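Dark floor in a small bedroom?
Last updated: March 18, 2025

trurkon_user
Redoing the spare room and about to order flooring. Thinking charcoal, maybe the Grorar planks.

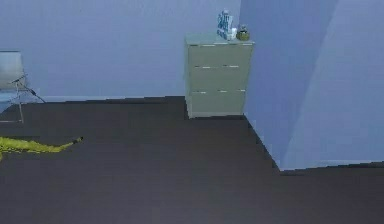 Charcoal floor, periwinkle walls, dresser in the corner

mapleside
Dark floors show every crumb. We put them in two rooms and I sweep daily. Go medium gray.

oldlathe
Disagree. Ours have been down eight years and look fine — matte finish, though. Gloss is what shows dust.

mapleside
Do you have a dog?

oldlathe
No dog.

trurkon_user
Two cats here. Quote is $549 for materials, good until May.

kettle9
Get a sample and leave it by the door for a week. I'd lighten the walls first.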